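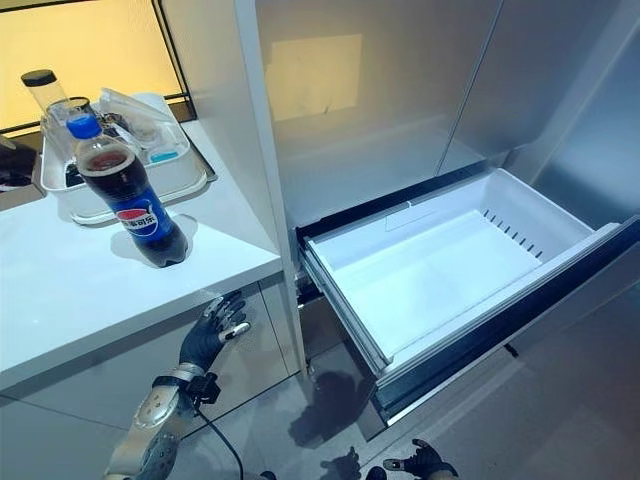

Thread: Zamani two-arm kit with the Briter five-finger hands, anyone running one?

drawerslide_71
Posted 3 February 2018
We are looking at the Zamani kit for kitchen fetch-and-put-away work. Primport quotes 1498 per month on a service contract, hands included. The sheet says 20 hours between hand calibrations. Has anyone measured that on appliance doors and drawers, as opposed to blocks on a bench?

Saeed Talebi
We have had one since August. The calibration interval is fair if you only grasp. Pulling drawers loads the thumb sideways, and ours drifted sooner. Get the wrist cable clips changed before delivery. The stock ones let the cable hang in a loop. 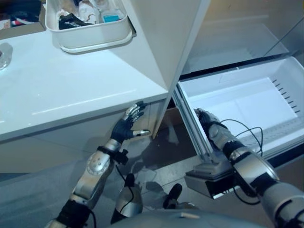 Does the monthly price cover replacement fingertips?
The contract includes one set per hand per year, and further sets are charged at 498.

kettle_lead
498 for tips is steep. We went with the Zoltondale two-jaw gripper and have not looked back. It opens drawers, it lifts bottles, and there is almost nothing in it to wear out. Five fingers for a kitchen is money spent on appearance.

Séverine Texier
I disagree with kettle_lead. A two-jaw gripper will open a bar handle. It is poor on a panel with only a top edge to hook over, and it gives you no flat palm to brace with. We tried both on the same fridge. The jaw slipped off the rim often enough that we stopped logging it.

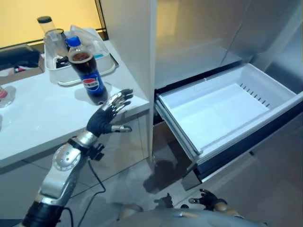 Reach planning is where I would spend the evaluation time. The Zamani planner treats each arm separately by default, and the shared-volume check has to be switched on in the config. With a freezer drawer pulled out next to a worktop, the space left for the elbow is small. A cola bottle standing near the front corner of the counter, with the open hand just below it, is the sort of case I mean: the approach has to come up past the counter edge without the thumb catching it. Set the edge as a hard obstacle with its own margin. The default margin is too thin.

kettle_lead
Fair on the rim. I still say a fixed hook on the second arm would do it for less.

Saeed Talebi
A hook does one drawer. We have 521 logged tasks and few of them are drawers.
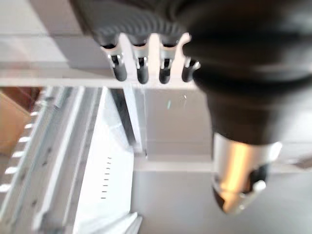 The tips themselves have held up well on ours. The fault we see most is the thumb encoder losing its zero after a hard contact. Firmware fixes part of it. Ask Primport which version ships, and get the answer in writing.

drawerslide_71
Thanks, all. I will ask about the firmware and the cable clips. Séverine, would you post your margin value for the counter edge?

Séverine Texier
I will look it up on Monday. It was tuned for our worktop, so treat it as a starting point.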